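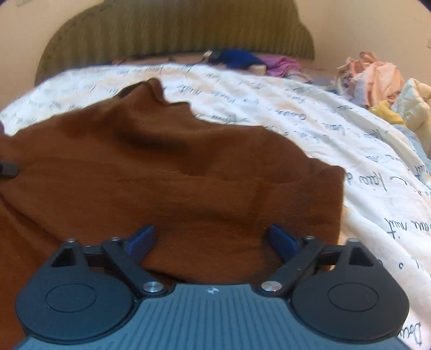
Gripper Fault Gallery: Sweater Folding, Bedroom Set

Posted 12 May 2024

The pages in this gallery cover the hand-held gripper work we do on laundry, and this one is given over to a fault. Over one stretch of bedroom recordings, the width reading from the Tarka gripper drifted away from the true opening of the fingers. The hand doing the work noticed nothing. The log was wrong all the same, and by the time we caught it we had recorded 1,517 folding runs with that unit.

After checking, 763 of those runs were kept as they were. Another 231 were thrown out completely. The rest are usable for the video but have had their width channel removed, and they are marked that way in the index.

The drift came from a pivot screw that had backed out by less than a full turn. With the screw loose, one finger could lag slightly behind the other when the grip closed. The encoder sits on the drive side, so it reported the fingers as shut while there was still a gap at the tips. On a towel or a pair of jeans the gap made no difference. On thin knits it meant the log said "closed" a moment before the fabric was held, and in the worst runs it said "closed" when the fabric had slipped out.

We found it on a sweater. A reviewer going through the Unham recordings saw the cloth drop three times in one run while the width trace stayed flat at the bottom. The unit was pulled the same afternoon and put on the bench next to a spare. A feeler gauge between the pads showed the gap right away.

Brown knit sweater, fold pinched at the edge 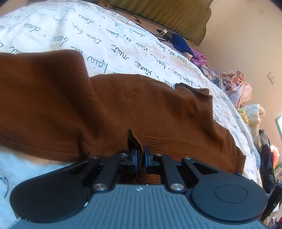 Both fingers closed on a ribbed edge of the sweater, with the printed duvet underneath.

Knits are the garment we now use for the closing check. The instruction is to take a single folded edge, close fully, lift it clear of the bed and hold for a count of 8. If the edge slides, the unit goes back to the bench. Do the check at the start of a session and again after any knock or drop.

Pastel pile, satin and other light cloths

Satin was the other fabric that showed the fault, though it took longer to spot. It slips in a good gripper too, and the early failures were put down to the operator. Those notes have been corrected. If you downloaded the comment file before this page went up, please get it again.

What was changed

All pivot screws on the Tarka units were taken out, cleaned and refitted with medium-strength thread locker. A paint line now runs across each screw head and onto the arm, so that a turned screw shows at a glance. The pads were replaced on the faulty unit only. The old ones had worn unevenly on the inner face.

Firmware was left alone. Truvitz, who do our calibration, suggested a second encoder on the follower side. That would have caught this fault on the first day, but it adds weight at the wrist and means a new housing. It is on the list for the June build.

The torque driver used for the original assembly was a Hämmerli and was tested as part of this. It was within its range. The most likely cause is that thread locker was skipped on one screw when the arm was swapped in the winter, and the job sheet has no tick in that box.

Safety note

No one was hurt. A loose finger can still catch skin when it snaps into line, so do not test the play by putting a fingertip between the pads. Use the gauge, or a folded strip of card if you are away from the bench.

Runs with the width channel removed have "nw" at the end of the run name. Questions about a particular run should include the full run name and the unit number from the session sheet.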